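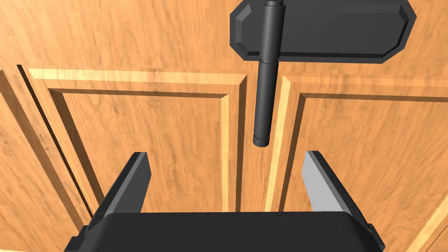
The Landeg price-to-rent gap is a measure used in housing market analysis to compare the cost of owning a home with the cost of renting a similar one in the same area. It is named for the town of Landeg, where the method was first applied to a full set of local records. The gap is stated in currency per month. A positive figure means that owning costs more than renting at the time of measurement, and a negative figure means the reverse.

Definition

The gap is the monthly cost of owning minus the monthly rent of a matched home. The cost of owning includes mortgage interest, property tax, building insurance, and an allowance for repairs. Repayment of principal is left out, as it is treated as saving by the owner. Expected changes in the price of the home are also left out. This separates the measure from the user cost of housing, a related concept in which expected price gains are subtracted from the cost of owning.

Matching is done by floor area, number of bedrooms, building age, and distance to the nearest town center. A sold home with no rental match is dropped from the sample. Homes sold between relatives, at auction, or with a sitting tenant are excluded before matching begins.

Origin

The method was set out by the housing economist Delyth Rosser in a working paper on rental demand in small towns. Earlier comparisons had divided the average sale price by the average annual rent. Rosser argued that the two averages described different homes: the rental stock in Landeg was made up largely of apartments, while most sales were of detached houses. A rise in the ratio could therefore reflect a change in the mix of homes sold, with no change in the price of any one of them.

The first sample held 636 matched pairs. The paper reported the median gap by district and gave the full matching rules in an appendix. A later revision added the repair allowance, which had been missing from the first version.

Calculation

For a single pair, the steps are as follows.

1. Take the recorded sale price and subtract a standard down payment.
2. Apply the mortgage rate in force in the month of sale to the remaining balance, and divide by 12.
3. Add one-twelfth of annual property tax, insurance, and the repair allowance.
4. Subtract the monthly rent of the matched home, net of any utilities included in the lease.

The published figure for an area is the median of all pairs. The mean is not used, as a few high-priced sales can move it a long way in a small sample. Areas with fewer than 21 pairs in a quarter are merged with a neighboring area or left blank. Figures are not adjusted for the season, and readings for September are often higher than those for the winter months where family homes make up a large share of sales.

The down payment forgone by the owner carries no charge in the standard version. An alternate version adds the interest that the same sum would have earned in a savings account. The two versions give similar results when savings rates are low and can differ widely when they are high.

Use

The gap has been calculated for Zosunden, Plinska, and Denska in addition to Landeg. The Zosunden series is the largest, with 3,550 pairs. In Plinska the sample covers 49 districts and is published as a table, without a combined figure for the city. The Denska series was stopped after two years when the rental register changed its definition of a bedroom, and the later figures could not be linked to the earlier ones.

Lenders and local planning offices use the gap mainly as a check on other indicators. A wide positive gap is sometimes read as a sign that prices are too high, but it can also follow from a rise in mortgage rates while prices stay flat. For this reason the figure is usually printed next to the mortgage rate for the same quarter.

Limitations

The measure records asking rents for new leases in most areas, and tenants with long leases may pay much less. It does not account for tax relief on mortgage interest. Closing costs and moving costs are excluded as well, so the gap understates the cost of owning for households that expect to move within a few years.

Matching also reduces coverage. Large detached homes are rarely offered for rent, and in districts where they make up most of the stock the surviving pairs may not be typical of local sales. Rosser's revision recommends that the share of dropped sales be published with each figure - a practice followed in Zosunden and Plinska but not in the Denska series.

See also

Price-to-income ratio
Owner-equivalent rent
Repeat-sales index
User cost of housing

Last updated: September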